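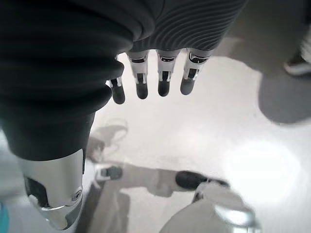
Amparo wants to know why she can see her face in a spoon but never in a sock. Light falls on both of them, she writes, so both of them should work.

Light does fall on both. The difference is in how it leaves.

Light travels in straight lines. When it hits something, part of it bounces off and part of it is soaked up. Polished metal is very smooth. Light bounces off it in a neat, orderly way, a bit like a ball rolled against a flat wall. The pattern of light stays in order, and your eyes see a reflection.

Cloth is made of threads, and each thread is made of tiny fibers. They point in many directions. Light that hits them scatters all over the place, so the pattern gets mixed up. You see the color of the cloth and no face.

Why is black cloth dark?
Dyes in the cloth soak up most of the light. Only a little gets back to your eyes. Folds look darker still on the inside, where less light can reach.

Why am I upside down in the spoon?
The inside of a spoon curves like a bowl. Light from your forehead and light from your chin cross over on the way back. Turn the spoon around and you are the right way up, only smaller.

Try it
You need 2 pieces of kitchen foil. Keep one flat. Crumple the other, then open it out again. Hold each one near a window and look for your face. Both pieces are the same metal, but the crumpled one sends light off in many directions.

Next question, from Horácio: why do wet sidewalks look darker than dry ones?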